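Writing About Games, Week 8: Reviewing a Sequel
Notes by Lakmal Mridha
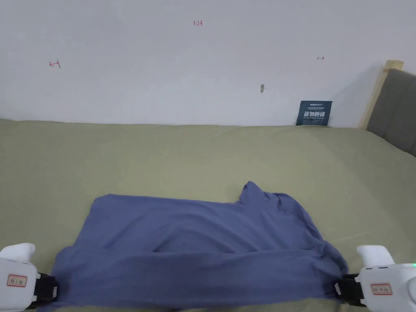 Okay, sequels. Last week we talked about reviewing a game cold, with nothing behind it, and a few of you asked what changes when there's a number 2 on the box. Quite a lot, I reckon!

My running example is Domamham, the farming and trading game from Reslow, and its follow-up Jarkamholm. If you haven't played either, the first two hours of Jarkamholm are plenty for the tutorial (it's on the lab machines, ask me for the login).

How much of the old game do you bring in? I used to spend half my word count on it. My first draft on Jarkamholm ran to 2000 words and the new game didn't turn up until the fourth paragraph, which my editor quite rightly hated. Now I give the old one a sentence or two near the top, then only mention it again when something has changed that a player would feel in their hands. The boat steering, for instance. In Domamham you fought the thing all the way across the harbour. In Jarkamholm it turns when you ask it to, and that's worth a line.

Who are you writing for? Some readers finished the first one three times and some are deciding whether to start here. I write for the second lot and slip in the odd detail for the first (the ferry bell is the same sound, and fans will want to know).

Scores. I gave Jarkamholm 8 and got letters, because I'd given Domamham the same. I still think that's fine! A score belongs to the day you wrote it. Have a go at arguing with me in the tutorial, I enjoy it.

Reading: the Kołodziej chapter on openings, all 28 pages, though you can skim the part on arcade cabinets.

Task: pick any sequel you've played for at least 20 minutes this month and write me the opening paragraph only. Favourite colour schemes and release history stay out of it. Due 15th October, printed, with your name on it please.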